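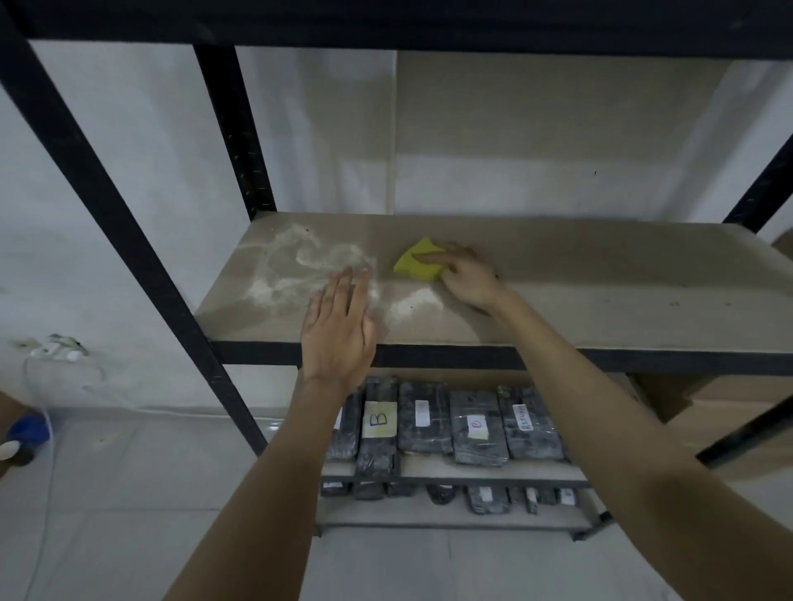
Farkas objected, on reading our draft, that wiping is a bad first task for a shop-built arm: too much contact, too little to grasp, and no clean moment where you can say it is done. Fair. We kept it anyway. Contact is what we wanted to test.

Figure 1. Reference wipe by hand, sponge flat on a particleboard shelf, white residue at left. Right hand works, left rests on the board.

4.2 Wiping task

Arm built in the shared workshop at Kenel, evenings mostly. Printed links, hobby servos, Roltari controller board. No force sensor. Pressure is guessed from motor current, which drifts, so we re-zero before every run. Hand demos first, then replay on the arm at reduced speed.

The left hand turned out to be a problem for us. People lean on it or park it on the board; our arm has one gripper and nothing to lean with, so the base creeps when the sponge pushes down. Two clamps fixed most of it. Not all.

Of 72 replayed wipes, 55 finished without a stall. Most stalls came at the back corner by the upright, where the wrist runs out of travle. A shorter sponge holder would probaly help, Eide has one half printed. Streaks were scored by eye by Lindgren, same lamp each time, and the scores are in Table 3.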